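Gondcombe open day: the laundry cell
Forum > Manipulation > Events and site visits
11 replies

torque_limit
Wed 25 February

Went to the Gondcombe open day. Three rooms were open to visitors and I spent most of my time in the laundry one, so this post covers only that. The demo is built on the Baltis arm with the Mestach finger set, and the planner is Majali. Top-load washer, lid already raised at the start of each cycle, task is to reach into the drum and take items out one at a time.

Notes, in the order I took them down:

Handout gives 2,585 logged picks since June. It does not say how many were clean. I asked and was told a pick is logged when the fingers close, whatever happens afterward.

Approach is slow. The arm comes up over the front of the machine, pauses above the opening, then lowers with the fingers split. Joint speeds are capped for the visitors. Staff said the uncapped rate is higher but would not give a number.
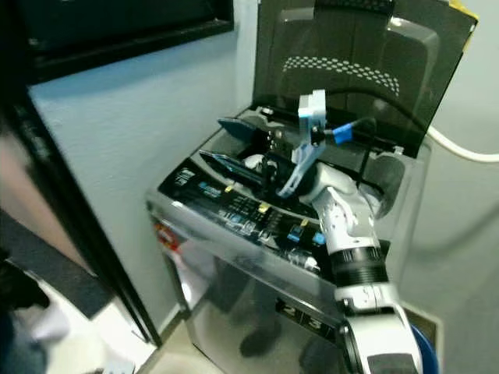 Laundry room, gripper at the drum opening. Washer display reads 23.

The tinted lid is the part I would have expected trouble from. Depth sensors do badly on dark translucent glass, and the lid stands directly behind the workspace. Their answer was that they mask out everything behind the rear lip of the opening and plan as if there were a solid wall there. Crude, but I saw no lid contact while I was in the room.

Cable routing on the gripper needs work. There is a blue connector on the side and the black cable makes a wide loop behind it over the back of the machine. That loop will find something to catch on.

pcb_and_pasta

Was the arm being teleoperated or was it running on its own? The invitation said "autonomous laundry handling" and I have been burned by that wording before.

torque_limit

Both, at different times. Morning session was on its own. After lunch they switched to an operator for the visitors who wanted to try it. There was a sign on the door saying which mode was on. I only took notes on the morning.

kinematic_chris7

Masking the lid as a wall is fine until the lid is not fully up. If the hinge is worn and it sits ten degrees forward, your wall is in the wrong place and the elbow goes into it. I would not call that crude. I would call it a fault.

torque_limit

They check the lid angle once at the start of the cycle. Not during.

kinematic_chris7

Then it is a fault with a check in front of it.

slowservo

I disagree. It is a fixed cell with one machine in it. You can spend a month on transparent object perception, or you can put a plane in the collision model and move on to the grasping, which is the hard part. Wet cloth stuck to the side of a drum is much worse than a lid.

pcb_and_pasta

Agree with slowservo on priorities. Disagree that it is a fixed cell in any useful sense, if the stated goal on the handout is ordinary homes. The handout does say that, second paragraph.

ghostaxis

I was there too, afternoon. Some corrections and additions.

The split fingers are not the stock Mestach ones. The stock set is a matched pair. The ones on the arm are printed in house and the tall slotted plate is their own design, meant to slide between the cloth and the drum wall. They said they are on the fourth version. The print takes a night and they go through a lot of them.

Payload at that reach is 2,000 grams according to the person at the desk. A soaked bath towel gets near that, so they only load small items for the demo.

On the cable: I asked the same thing. They have tried a shorter one and it pulled tight when the wrist rolled. The loop is slack they need at full roll. A clip halfway along the forearm would probably fix it, and I said so.

torque_limit

Thanks, I had the fingers down as stock. The payload figure is useful. Did they say whether it includes the gripper?

ghostaxis

I did not ask. Assume it does until someone shows you otherwise.

drumroll_please

Question for either of you. Does it do anything with the control panel? Pressing start would be the obvious next step and those flat panels are awful to find by touch.

ghostaxis

Not in the demo. A person sets the program. One of the staff said they tried button presses last year and got 173 good presses out of 400, then dropped it to work on picking. The brushed steel around the panel throws reflections and the button detector kept locking on to those.

slowservo

173 out of 400 is a number I respect them for saying out loud. Most open days you get a video on a loop and a bowl of candy.

kinematic_chris7

It is also a number that says stay away from homes for now. But fine, yes, credit for giving it.

Still want the lid angle checked during the cycle. It costs one frame per approach.

torque_limit

I sent them the lid question and the cable clip suggestion through the feedback form. If I get a reply I will post it in this thread. The next open day is planned for June, same building, sign-up through the Gondcombe site. The laundry room holds only a few people at once, so pick an early slot.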